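Setting up your scam call filter, part 2

Okay, you've got the Gotuvel app installed and it knows your number. Now we get to my favorite part, which is making those "your account has been locked" calls stop ringing in the middle of dinner!

1. Open Gotuvel and tap Filters, then Unknown Callers.

2. Choose Send to Screening. (There's also a Block All setting. I tried it for a week and missed two calls from my dentist, so I leave it alone.)

3. Type in a screening PIN. Mine isn't 3142, but please don't use your birthday either.

4. Tap Save and wait for the green check mark. It can take 19 seconds or so on an older phone, and tapping again only starts it over.

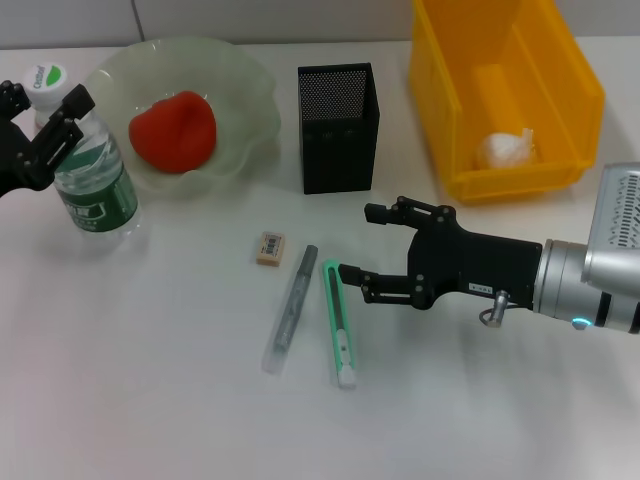 5. Go back to Filters and turn on Text Alerts. You'll get a short message each time a call is screened, with the number and whatever the caller said.

Note: if you're coming over from the Wiltia app, delete your old block list first. I brought mine across with 305 numbers on it and the thing crawled until I cleared it out.

Caution: Gotuvel will never call you and ask for your PIN. If somebody says they're from "Gotuvel support" and wants it, hang up. Don't press 1 to be removed from their list, and don't call back the number they give you!

6. Have a friend call you from a phone that isn't in your contacts. If your phone stays quiet and the alert shows up, you're ready for part 3, where we add your family's numbers.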